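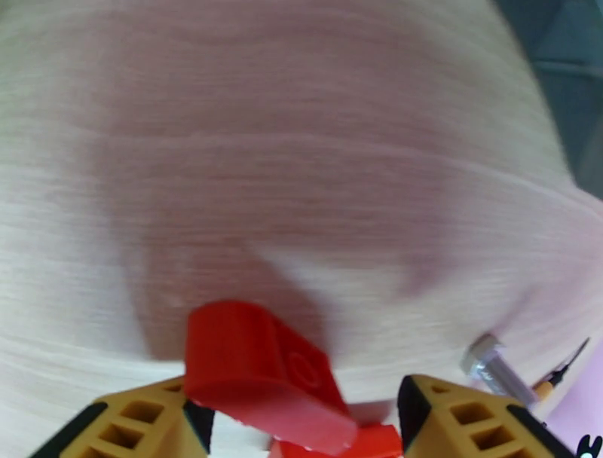 Attachment 1: red block w/ rounded top, ring mark on the flat side, pale wood table

Ticket 471
Opened by: Tuulikki Eskola
Product: Skellura block set, 40 pc
Status: open

Rounded red ones won't stack on the flat pieces. Rock back and forth then slide off. Flat pieces on each other are fine. Same on the Breswood table and on the floor so its not the table. Set came in October, no drops that I know of.

Tried so far:
- wiped everything w/ damp cloth, dried overnite. no change
- swapped in 2 rounded ones from the older set, those sit ok
- checked underside w/ a ruler, slight bow in the middle

Need replacements or a refund, don't mind which. Receipt is in my email somewhere, will dig it out.

June 1, 2019, reply from Henrique Carrilho:
Thanks Tuulikki. Bow underneath sounds like a molding problem, had a few from the same batch. Can you check the bag label for a batch no.? If it says 720 I can send new ones without the receipt.

T.E.: bag is long gone. Looking for reciept now. Is the number anywhere on the box?

H.C.: Short end, under the barcode.

T.E.: found it, 720. Same address as before pls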